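Shared Storage Cabinets: Frequently Asked Questions

Who are the low cabinets for?

Everyone on the floor. The long cabinets in the office are shared storage for paper files, binders and small boxes. Personal items go in your own desk or in the lockers by the Hinds meeting room.

How do I get a compartment?

Send a note to Tamsin Donnelly with your team name and what you plan to store. Each team can have up to 2 compartments. If you need more, talk to Corey Ormsby about space in the Reder archive room.

Do I need a key?

Only for the sections that are kept locked. Keys are signed out at the front desk and go back by 6 p.m. the same day. A replacement key has to be ordered through Sakach, so please report a lost one right away.

What can I keep inside?

Binders, envelopes, flat boxes, unopened office supplies. No food, no batteries, no liquids of any kind. Put loose sheets in a folder with your team name on it. Anything without a name is moved to the Grona shelf at the November clear-out and held there until the end of the year.

Can I leave things on top of the cabinet?

During the day, yes. Put them inside before you leave. The cleaning crew won't move papers to wipe the top.

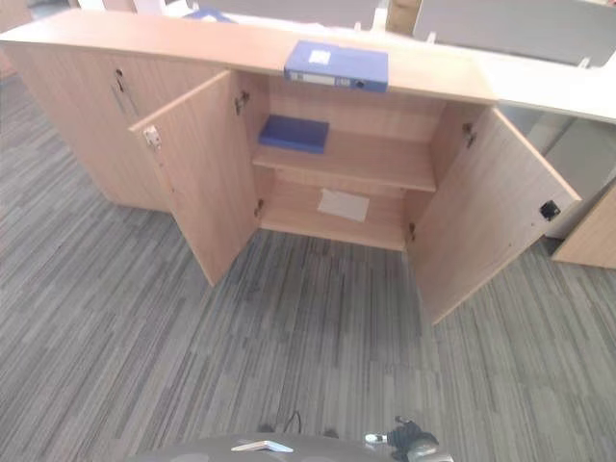
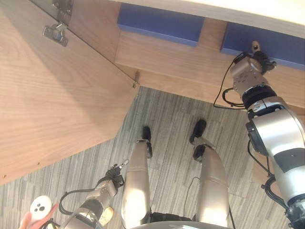
Shared storage area
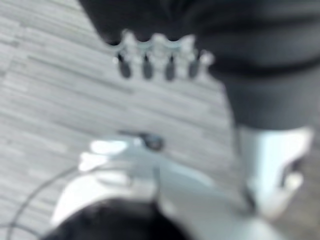
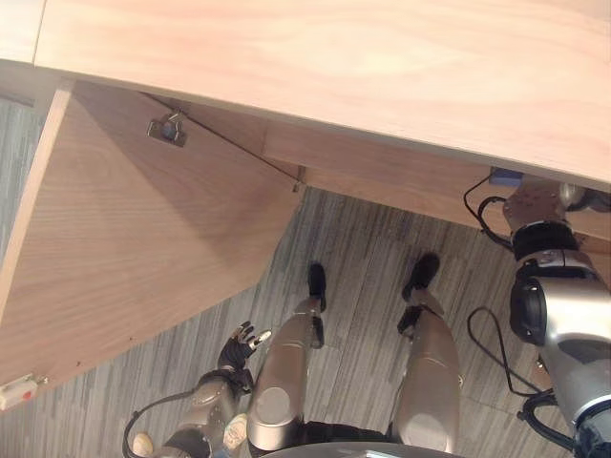
How should I label a binder?

Write the team name, the subject and the year on the spine label. Long project names can be shortened as long as the team knows what they mean. Old labels should come off first. Tane Maihi has blank ones in both sizes.

Can I move the shelf?

Yes, if the compartment is assigned to you. Empty it first and check that all the supports are at the same height before you put the shelf back. Ask for help if you haven't done one before.

A door won't close. What should I do?

Check that nothing is sticking out past the shelf. If the door still won't close, leave it open and call maintenance at extension 1268. Please don't force it or tighten the hinges yourself. Kane Tipoki looks at reported doors in the morning, before 1000 hours when possible.

What happens when a team moves out?

Empty the compartment, wipe the shelf and return the key. Tell Tamsin so she can take your name off the list. Files that must be kept go to Ataahua Partington, who will need the box contents written out on the archive form.

Are the cabinets fireproof?

No. Signed originals and contracts belong in the records safe.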